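What's the best way to grow microgreens for a small café?

3 min read

Posted by Ingvar Þrastardóttir

Hello everyone, and thank you in advance to anybody patient enough to read all this! My sister and I run a little café called Kisska and we get through a fair amount of pea shoots and radish greens on the open sandwiches. We've been buying them in from Kovberg, who are lovely people, but the price crept up in April and by the time the greens reach us they've often lost their crunch. So I'd like to grow our own in the back room, where there's a north window and a shelf or two going spare.

I've bought seed (far too much, my sister says) and I have some flat trays, but I keep reading different things about soaking, drainage and lights. My first go at peas went mouldy before they were as tall as my thumb. How much seed do you use, do I really need lights, and what am I doing wrong with the water?

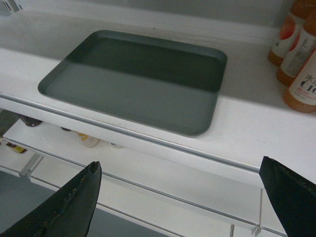

Dark grey tray, rounded corners and a low rim.

Posted by Gunnlaugsson

Welcome, Ingvar! I've been growing shoots for my own kitchen and half the street for years now, and I can promise you that everybody loses their first peas to mould, so please don't be downhearted.

Soak the peas overnight, eight to twelve hours, and drain them well before sowing. I weigh mine dry, and 152 grams does one of my trays with the seeds touching but not piled on top of each other. Radish shouldn't be soaked at all, it turns to glue. Sprinkle it dry over damp compost and mist it.

For water you want two trays, one with holes sitting inside one without. Pour a little into the bottom one, leave it for ten minutes, then tip out whatever hasn't been taken up. I'm nearly certain your trouble was water standing around the roots, especially if the room is on the warm side. A small fan on its lowest setting does wonders too (mine is a desk fan I've had since my student days and it rattles like anything, but the radishes don't complain).

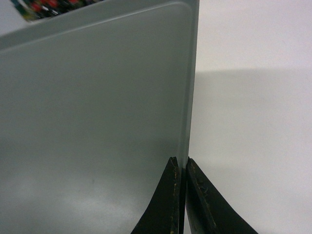

A grey-green panel with a raised rim along the top.

As for lights, a north window will do for peas if you don't mind them leaning and you remember to turn the tray each morning. Radish and anything red will want help. I use an 800 lumen lamp hung low over a single tray, and that's plenty for a kitchen shelf, though for a café you'd want a proper strip along the full length.

Can you cut pea shoots more than once?
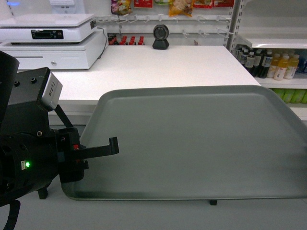

Does the compost need feeding for a crop this short?

Plain seed compost has enough in it for one crop, so save your money. Use it fresh each time and put the old lot on the garden.

To my own point about cutting, peas will come again if you snip just above the lowest leaf, but the second lot is thinner and I wouldn't put it on a plate somebody has paid for. Soup, perhaps!

Posted by Erka

just use kitchen roll instead of compost, much cleaner. works for cress anyway, never tried peas

Posted by Marrow and Twine

I supply a couple of cafés, so I'll add the dull side of it, which is planning. Peas take me ten days or so in spring and radish about a week, so sow a little every 3 days and you won't end up with a glut one week and bare sandwiches the next. Write the sowing date on a bit of tape and stick it to the tray, I beg you. I once sowed 3,000 radish seeds in one enthusiastic evening and we were eating them with porridge.

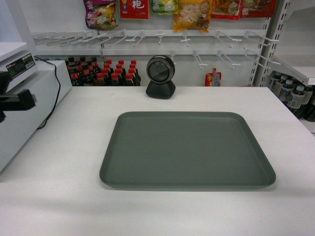
Washing up matters more than people think when you're selling the food. Old roots hide in the corners, and mould from one crop will happily start on the next. A tray with a flat, plain inside and rounded corners, like the dark grey one lying on the white counter, is much kinder to a cloth than one with deep ridges, though you'll still need something with holes to sit in it. Hot soapy water first, then whatever food-safe sanitiser you already use in the kitchen, and let everything dry right through before you stack it. Do have a word with your local food safety officer before you start serving them as well, they were very helpful to me and it only took a phone call.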